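filline_5
Matt black top for the bench, then? Not sold on it. Every bit of dust and moss will show.

panyasiri
Disagree. You can see a thin wire against pale walls, and green on black is easy to judge. Ours at home is brown and I lose everything.
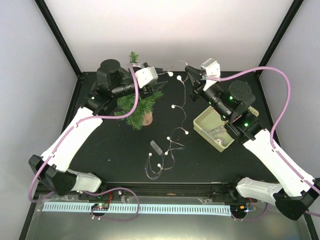 Birnach Small Trees Club – Wiring Table

situs2
Wire beside a small tree, fine. I still doubt you need a table that plain. Where do the pots go?

filline_5
Exactly. And who's wiping it down on a Tuesday?

panyasiri
Whoever used it last. It's a damp cloth.

filline_5
We said that about the old one.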